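Reading time: 2 minutes

Hrefna Egilsson sells office goods from a small shop in Trallach, and most of her questions are about paper shredders. "People ask first how many sheets," she told me. "I ask them how often they empty the bin."

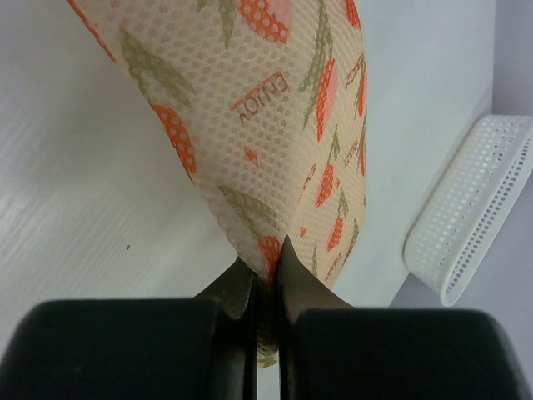

Strip or cross-cut?

She keeps both kinds. For bank letters she advises cross-cut, though the bin fills with smaller pieces and the motor needs longer rests. "My own has run for 16 years – I oil it every May."

The Nokance model costs 70 euros and is returned more than any other.
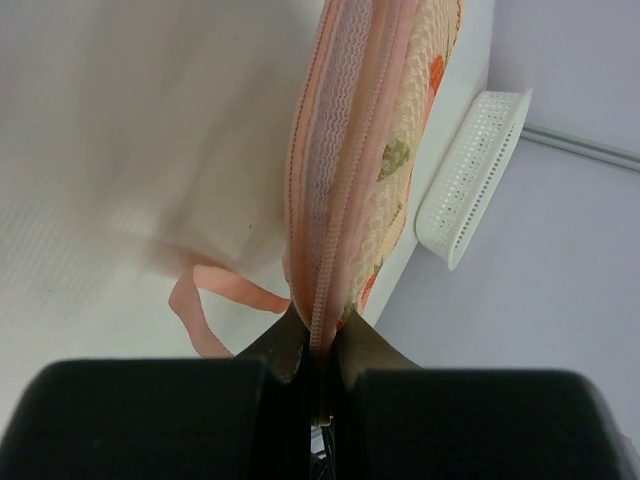 "They feed it staples and plastic cards, then they are angry with me," she said. She now writes the limits by hand on each box. A larger machine, the Restolero, stands by the door at 160 euros. She has sold two.

Last updated: 14 December 2023

Contact | Copyright Hanne Eyvindsson | Back to top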